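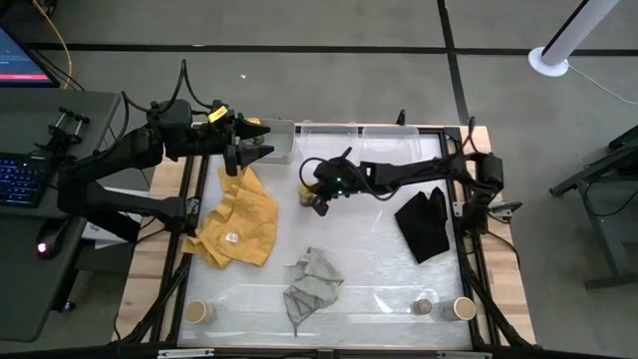
Figure 4. The two-arm bench seen from above, with cloths, trays and cups placed on the glass.

3.2 Bench construction and workspace

The bench was built in a shared workshop over one September, using stock aluminium rail and a wooden base left from an earlier project. The rails are black and carry a glass top (Figure 4). Glass was chosen for its flatness and ease of cleaning; its drawback is that it reflects overhead light, and a white backing was laid beneath it to give the fixed camera an even background. Faint reflections remain, and the surface has picked up scuffs. We made no attempt to remove either from the recorded images.

One arm is mounted at each side of the table, so that the two reach inward from left and right. Both carry parallel grippers. Cables run along the outside of the links and are tied at intervals, with enough slack at each joint for the full range of travel. An early version with shorter ties pulled a connector loose at the wrist on two occasions, and the present routing, proposed by Lautaro Leiva, has not shown the fault. It does leave loops standing above the arm, and these can hide part of the table from the camera when an arm is raised.

The control software, Rallis, runs on a single desktop computer beside the bench. Each arm is assigned its own half of the table, and a shared strip along the middle may be entered by only one arm at a time. The strip is 46 mm wider than the open gripper. A request to enter is refused if the other arm has not yet reported itself clear, and the waiting arm then holds its position — it does not retreat, as retreating was found to disturb nearby cloth.

3.3 Objects and layouts

The object set combines soft and rigid items. Cloths in yellow, grey and black are laid on the glass folded or bunched, and small cups and plastic trays are placed among them or along the edges. Layouts were drawn up by Jayanthi Rai and set by hand. No markers were fixed to the table, and small differences in placement between runs were accepted.

In all, 171 runs were recorded. Of these, seven were discarded after a camera fault on a Tuesday afternoon and do not enter the results in Section 4. Cups near the front edge proved the hardest to grasp, as the wrist is close to its joint limit there — a matter of mounting height, which we did not vary.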